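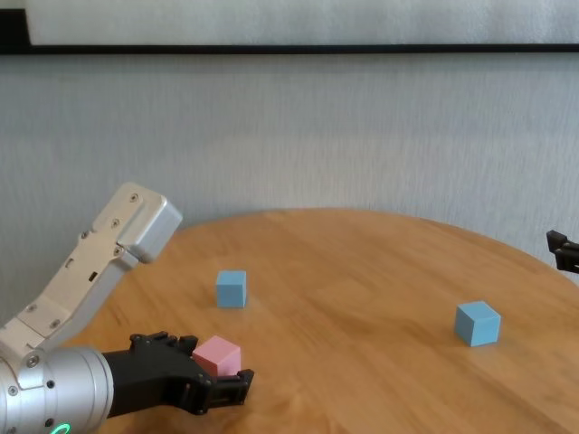
Comic books are made of the cheapest paper anyone could get away with, and they have been trying to return to pulp ever since. Keeping them nice at home is mostly a matter of slowing that down and keeping your own hands out of it. You need somewhere flat to work first. A round wooden table does fine, provided you lay a clean sheet or an old pillowcase over it, and provided you accept that a rectangular stack will never line up with a curved edge, so keep the books toward the middle where an elbow can't send them to the floor.

Wash your hands and dry them all the way. Skip the lotion. White cotton gloves look terrific and make you about as nimble as a bear, which is how corners get bent. Clean bare fingers are better for anything you plan to turn the pages of.

Bags and boards

Bags come in sizes named after eras, and the sizes are not the same from one maker to the next. My Hukis "silver" bags are a hair wider than my Stullska ones, so if you buy a pack of each, as I did, you will own two kinds of bag and one kind of board that fits neither. Take a book with you to the store, or measure one before you order.

The board goes in with the shiny side against the comic. Slide the board in first, then the comic down the front of it, holding the spine. Doing both together is quicker right up to the moment the top corner catches on the lip of the bag.

Tape is the enemy. Put it on the back, and when you want to open the bag again, peel the tape off completely and stick it to the table until you're done. Do not fold it back on itself "just for a second." Tape waits all its life for a glossy cover to come by, and it takes the ink with it. Resealable bags avoid the problem for a little more money, if you get the kind with the sticky strip on the body of the bag. The kind with the strip on the flap is just tape with better marketing.

Change plain poly bags when they go wavy or yellow. I do mine in March, when the weather is no good for anything else.

Boxes

A short box holds somewhere north of 100 bagged comics. The one by my desk has 146 in it and I can still flip through them. A long box holds far more and is a fine choice for people who enjoy their chiropractor. Buy short.

Stand the books upright. If the box is half empty, fill the gap with a block of foam or a rolled towel, or they will slump and come out shaped like a banana. If it's so full you have to pull hard, start another box. Leave room for your fingers to go in on both sides of a book.

Keep boxes 2 inches off the floor at minimum. Scrap lumber works. So does a pallet, if you don't mind living with a pallet. Basements flood, and they do it when you're at work. Attics cook things. The closet in the middle of the house is dull and dark and the right answer, and you will have to move the vacuum.

Labels: write on the box with pencil or stick on an index card. I once labeled everything in permanent marker, by title, and then bought more comics.

Smells

For a musty book, put it unbagged in a big plastic tub with an open dish of baking soda, not touching, lid on. Give it 12 days. Check it for anything fuzzy before it goes back with the others. Anything fuzzy does not go back with the others. Don't use dryer sheets unless you would like a comic that smells of mildew and lavender.

Stickers and prices

Old price stickers on the bag are no trouble: throw the bag away. Stickers on the cover itself are best left alone. I know about the hair dryer. I have used the hair dryer. I now own a copy of a very ordinary issue with a pale square where somebody's cape used to be.

Hanging them on the wall

Sunlight eats red first, then everything else. If you must have one up, use a frame with UV glazing, hang it on a wall the sun doesn't reach, and swap it out a couple of times a year. The Pugh frames open from the front, so you can change the book without taking the thing down. The Jareo ones have little metal tabs on the back that bend exactly as many times as they feel like. Or frame a beat-up copy from the dollar bin and leave the good one in the closet, behind the vacuum.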